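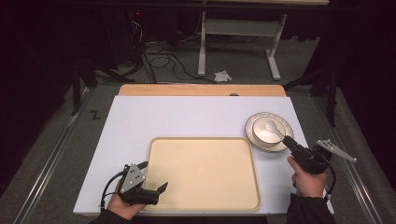 What does the planner at Clitano take as input? Recorded hand trajectories, cut into short segments and labeled by contact.

Ramiro Zabala runs the software side and took us through it. A single table task is stored as segments such as reach, grasp, lift and release. The current set holds 406 recordings, and 101 of them are kept back for testing.

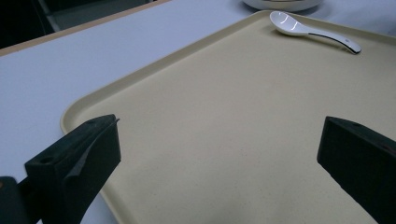 **Trilimthorpe, June**

The perception talk came after lunch. Tamunoemi Okonkwo showed how their labeling tool, Flilik, lines up the wrist views with the head view. Pale dishware on a pale tray is hard for the segmentation model, and a white spoon is worse. Edges drop out wherever the light is even. Version 9 of the model adds a depth channel – she said handles come out cleaner now, though bowls still merge with plates.

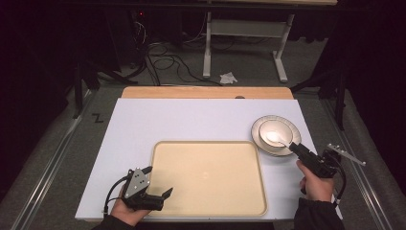
The replay step was the part I wanted to see. Flilik exports to Mavromatis, their controller, which checks each segment against joint limits before anything moves. Failed segments go back with an error code. There are 13 codes, and Zabala would like fewer. We left at 4 with a copy of the list.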